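About Us

Fundgate is a small company that teaches robots to do things with their hands. We do it the way you'd teach a kid to tie a shoe: we show them. One of our people takes hold of the arm, or drives it from a controller across the room, and does the job from start to finish while the robot keeps track of every move. Then we do it again, a little differently. And again!

We started out with one secondhand arm, two desks and a great many paper cups. The first thing we ever taught was stacking those cups, and it took us most of a March to get through it. We still have the recordings, and they're painful to watch, but the day the arm put up a stack of its own we all stopped work and went out for pancakes.

These days we record demonstrations for people who build robots and for people who would like to use one. Most of the jobs are small and close up — sorting, slotting, folding, plugging in, putting away. A task that takes a person three seconds can keep us busy for weeks, and we love that. You learn a lot about a card or a cable when you have to pick it up through somebody else's fingers.

How we work

Every project begins with a person doing the job by hand at a table. We watch how they do it, where they slow down and what they do when something slips. After that we move to the arm. For slow, careful work we like hand guiding, where you hold the arm itself and walk it through the motion. For quicker work, or anything where your own body would get in the way, we use remote control.

Cards have been our big subject lately. They're thin, they slide, and they have to go into a narrow slot at the right angle or they don't go in at all. Our card set is up to 952 recorded demonstrations, done by everybody in the office, left-handers included.

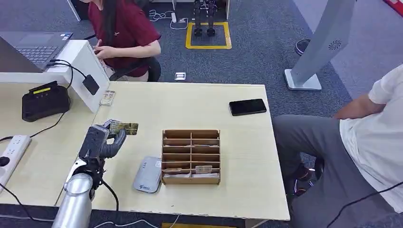 Do the people showing the robot need to know how to program?

Anyone can do it after a bit of practice. New people spend their first morning just moving the arm around and picking things up, and most are recording usable demonstrations by the end of their first week. Patience and steady hands count for a lot more than code.

Our projects

Haselix is our library of tabletop tasks. It holds 3,494 demonstrations so far, each one checked by a second person before it goes in. We keep the fumbles too, in their own folder, and they get used more often than you'd think.

Kimier is the controller setup we built for ourselves when we got tired of sore wrists. It's on its third version and the grip finally fits small hands.

Østergaard is our newest project, and the one everyone wants a turn on. It's all about two-handed work, with one person running both arms. So far we have 389 recordings, nearly all of them of opening and closing containers.

Come and try it

We like visitors. If you have a fiddly job that you think a robot could learn, bring it along and we'll put it on the table and have a go together. Students are welcome, and so are people who have never been near a robot arm. Wear something comfortable and plan on staying longer than you meant to.

Page updated 2018-01-18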